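Cups, stands and one small table — a gallery

May 2019
By Dima Boutros

My sister-in-law Joelle Bitar is opening a tea corner at the back of her shop, and for the last weeks I am helping her to choose the small things. People think that the tea is the difficult part. For us it was the cups. Where do they stand, how does a guest take one, and what happens when the stack becomes low? We put everything on a light wooden table and tried it there before spending money on a proper counter. I made this page for the family and for two friends who asked how it is going. 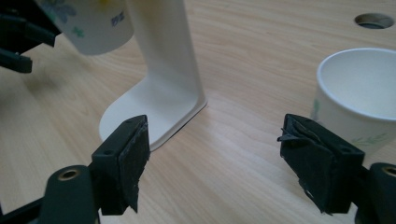

A cup with leaves and flowers in light blue and green, next to the tall white stand. Joelle's favourite pattern from the beginning.

I was voting for plain white, I must admit. A pattern can look tired after one season, and it is harder to find the same one again when you need more. But Joelle says that guests like to hold something pretty, and it is her shop. We agreed to order 60 with flowers and to keep plain ones for the busy hours.

The next question was the holder. In our old place the cups stood in an open pile near the kettle, and the pile fell over at least once every morning. My uncle Jihad Srour wanted a drawer. I find a drawer slow, and guests do not like to open furniture that is not theirs.
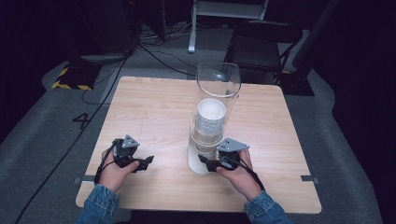 A clear holder has one more good side: you see from across the room when it is time to fill it. With a closed box you must go and look, and in a busy hour you forget. The weak point is cleaning, as every finger mark shows on the plastic. I wipe ours with a soft cloth and a drop of vinegar, five minutes and it is done.

We still have to decide where the lids and the spoons will go. Joelle would like to open in July — the shelves are ordered, and the wall behind them needs a second coat of paint.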